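## The bag problem, continued

Readers of the last issue will remember that Arkton could walk to a bin, open a bin, and stand beside a bin looking thoughtful, and that putting anything into the bin was left as future work. The future has arrived, in a limited edition.

Kalevi Eskola and Bimla Yadav spent the spring on one household chore: carry a plastic bag of trash across a lounge and get it into a pedal bin. It sounds like a warm-up exercise. The trouble is that almost everything our field is good at assumes the object will keep its shape between the moment you look at it and the moment you grab it. A mug does this very politely. A bag changes its mind with each step the robot takes, and when the load inside shifts, the part you meant to aim at the opening is suddenly somewhere behind your own wrist. 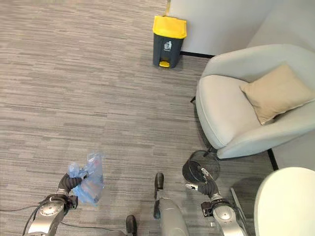

The old policy tried to estimate the outline of the bag and steer that outline toward the bin. Kalevi defended this approach for most of a year and would like it known that it worked very well in simulation. The new one gives up on the outline. It keeps track of two things only, the point where the fingers hold the plastic and a guess at where the weight is hanging below it, and it updates the guess from the forces at the wrist while the robot walks. Cameras are used to find the bin and to check the last stretch of the approach. Bimla calls this "carrying it like a person who is on the phone."

Training data came from 662 demonstrations, a number chosen by the method of running out of lab bookings. Veerle Cuypers then split them by what was in the bag, and that split is where the interesting result hides. With the full set, Arkton got the bag into the bin in 61 percent of 300 trials. Take away the demonstrations with heavy, shifting contents and the light bags barely suffer, but the heavy ones fall apart (the trials, mostly, and once the bag). Take away the light ones and nearly everything gets worse. Mathis Marchal has a theory about this involving damping. Raili Mäkelä has a different theory, and they have been asked to write them both down and stop using the kitchen.

Bottles were the contents everyone complained about. They roll over each other, they jam crosswise at the opening, and they make the weight estimate jump just as the arm begins to lower. The wrist camera is also at its least useful at that point, with plastic filling half the view and everything moving fast.
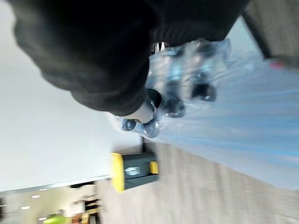
*From the wrist camera: bottles in a clear bag, a hand in a black sleeve, and the yellow-trimmed bin.*

What the method still can't do would fill a longer item. It has no opinion about knots. It treats a bag snagged on furniture as a very heavy bag and pulls accordingly, so there is now a force limit, set by Veerle after a short discussion with a chair. And the success figure covers bags that Arkton was already holding at the start. Picking one up off the floor is a separate paper, or possibly a separate career.

The draft goes to internal review in July. Bimla would welcome comments on the section about weight estimation, and Kalevi would welcome comments on anything else. Anyone with a stock of odd bags, crinkly ones especially, can leave them by the Nisden office door, preferably empty.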